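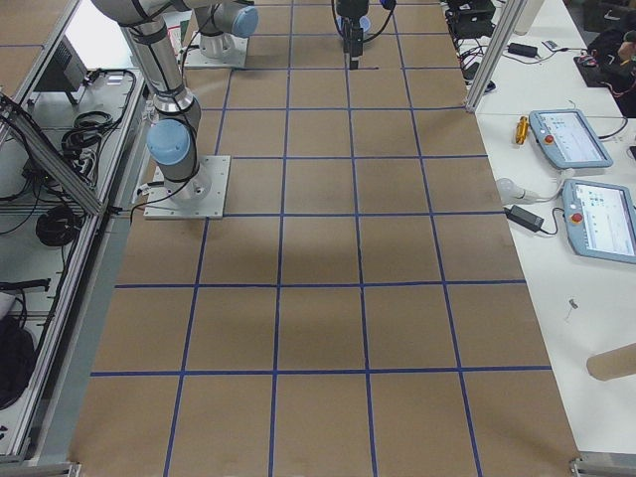 March, press cell notebook, second entry this week

Okay, picking up where I left off with the short feeds on the Povetti. Quick recap for Rami, who was out: the servo roll feed was coming up short on the bracket job, only sometimes, and only once we got above 49 strokes a minute. At crawl speed you could run it all morning and every part would sit on the pilots like it was born there. Speed it up and you'd get a nice stretch of good ones, then a short one, then the pilot drags the hole and you've got an oval.

I spent most of the morning convinced it was the roll pressure. The upper roll had a shiny band on it toward the operator side, so I pulled it, scrubbed it with solvent, put it back and bumped the air up a little. No change at all. Bumped it up again and now I had witness marks on the strip, so I went back down to where I'd started. (Gunther told me yesterday not to bother with the roll pressure. Yes, I know.)

Then I went after the pilot release timing. The cam was set to open the rolls at 122 degrees, and Dörte's old setup sheet for this die says the same, so I'd never questioned it. But that sheet was written for the old pilots, and the new ones from the rebuild are a good bit longer in the nose. So they're getting into the strip while the rolls are still clamped! At low speed the valve has all the time in the world and it doesn't matter. At high speed the rolls let go late, the pilot has already started pulling, and the strip gets yanked around when it finally comes free. Moved the release earlier in small bites and the ovals went away. I was so pleased I went and got a coffee.

Came back and there was a short one in the chute. 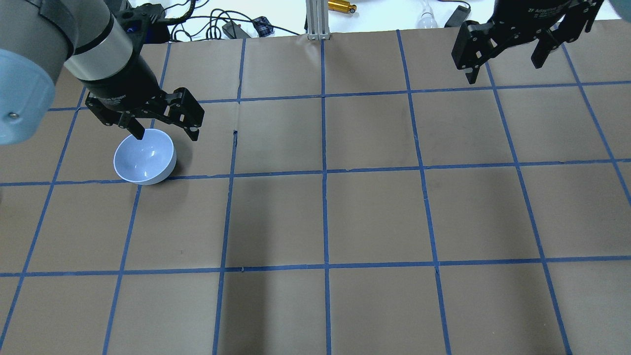

So there were two problems, and the second one was back at the loop. Henrik had been saying this since last week and I owe him a donut. The loop between the straightener and the feed gets shallow when the straightener is hunting, and if it's shallow at the wrong moment the feed is pulling against the straightener and it slips a hair. You can watch it if you crouch down by the pit with a flashlight. The strip comes up, goes nearly flat, sort of twangs, and drops again. The upper loop sensor was on a bracket somebody had bent out of the way, I guess for threading, and it never got bent back. It was looking at the side of the loop guide half the time.

Straightened the bracket, moved the sensor down one hole, turned the straightener speed trim down until it quit hunting. Then I marked the bracket position with a scribe line AND a paint pen. Please don't move it for threading, there's a jog mode for that.

Ran 61 strokes a minute through to the end of the coil after lunch, no shorts. Sun-ja checked the first and last parts and a handful out of the middle, and the pitch was good on all of them. She did flag a little burr on the second pierce, on the exit side. I looked and I think the punch is just getting tired. Not a feed thing. It's on the list for the next time that die is open.

Stuff I still don't like:

The straightener's second set of rolls is set by eye. We have a number written on masking tape on the housing and the tape is so old I can't tell if it's a 1 or a 7. Needs a proper chart by material, and I'll start one with this coil.

There's play in the coil reel brake. With a full coil it's fine, but down near the core it overruns a bit and throws slack at the straightener, which may be what started the hunting to begin with. Called Alteck about brake pads and got put on hold for 10 minutes, then the line dropped. Will try again.

The valve on the roll release sounds lazy to me. I don't have anything to back that up except that it used to go "tick" and now it goes "tsh." Rami, if you've got a spare on the shelf could we swap it and just listen? If it's slow, then my new release angle is covering for it, and whoever puts a fresh valve in later is going to wonder why the rolls open so early.

Dörte, I crossed out the release angle on your sheet and wrote the new one next to it in red, with my initials. Didn't want to throw the old one out in case we ever go back to the short pilots.

The Katcombe job goes in that press next, thinner stock and a longer pitch. I haven't touched any of the settings for it. Whoever sets it up, check the loop depth first, and oil the strip more than you think you need to, it was squeaking last time.

Oh, and the good flashlight is on top of the feed cabinet. Mine is the one with the dead battery.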